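April 29, 2026

Finished the last of the Grovitz capsules this morning. That makes 44 days on the program, counting the two I missed when we drove to Mum's. The bottle says results by day 30. My morning energy is the same as it was in March, by my own notebook, and my sleep is a bit better, but I also stopped having coffee after lunch, so I can't give the capsules credit for that.

The program cost me 199 dollars up front. For that I got the three bottles, a PDF of 272 pages and access to a members' page that mostly sells other programs. I've read as far as the chapter on zinc. A lot of it is the same advice written several ways: eat eggs, lift something heavy, go to bed. The meal plan assumes you have two hours free every arvo.

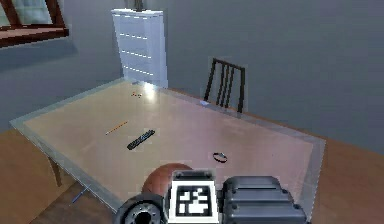 Rang the refund line at ten. Waited, got cut off, rang again. The second bloke was polite and said the guarantee covers unopened bottles only. I read him the line off their own sales page, where it says "empty or full". He said that was the old edition of the page and he'd have to put it to his supervisor. I wrote down the time of the call.

Saw Dr Baptista at 2.15 about the blood results. Testosterone normal for my age, and he said it was normal last year too. Vitamin D low. Iron fine. He asked what I was taking and I gave him the label. He wasn't bothered by most of it but didn't like 400 milligrams of the herbal blend with no breakdown of what's in it. He told me to leave it alone and take a plain vitamin D tablet from the chemist, and come back in winter. Gonçalo is the only doctor at that practice who runs to time, so I booked the next one with him before I left.

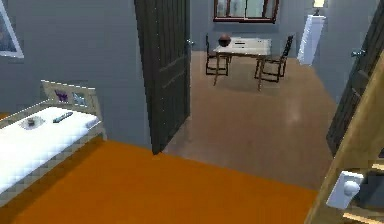 Tullio came past after tea to return the drill. He's on the Riketti powder now, the one with the mushroom in it, and he reckons it's done wonders for his knees. He's also lost weight and started swimming, which I pointed out. He said I was being negative. He wants me to go halves in a bulk order and I said no, then I said I'd think about it, which with Tullio Mazza means yes. I'll have to ring him tomorrow and say no properly.

Walked to the oval and back before dark. Left calf still tight. Took the vitamin D with dinner.

Still to do: email Grovitz with the screenshot of the guarantee, cancel the members' page before it renews, pick up my script.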